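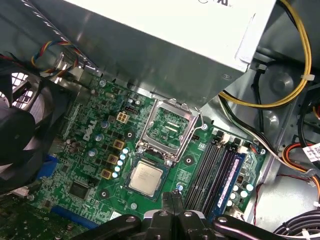
Farah

Galleries > Workshop > Old Desktops

Home Galleries Workshop Prints Contact

My cousin in Drargate gave me a Dell desktop last August on the understanding that I would never give it back. I have been taking it apart in the evenings ever since, at a pace best described as geological. The side panel came off in 3 minutes. Everything after that has been negotiation.

The picture on this page is the middle of the job, with the processor bare and the socket's metal frame flipped up like the hood of a car whose owner is about to say "well, there's your problem." Five light-blue capacitors stand in a column beside the square gold-colored chokes. I find them cheerful. The power supply hangs over the whole business like an upstairs neighbor.

Whoever routed the yellow and black power wires put a white cable tie on them, which is more than I have ever done for any cable in my house. DELL is printed on the board in big white letters, in case you got this far in and were still wondering.

Parts I intend to keep: the processor, the fan, the screws I can find. Parts I intend to keep in a box labeled "keep" until I move: the rest. The box once held Falisport running shoes and has seen less action since.

Prints of this one are available through Fotumico for anybody with a very particular hallway. The hard drive gets its own page when I locate the right screwdriver, last seen at 11 p.m. under the couch.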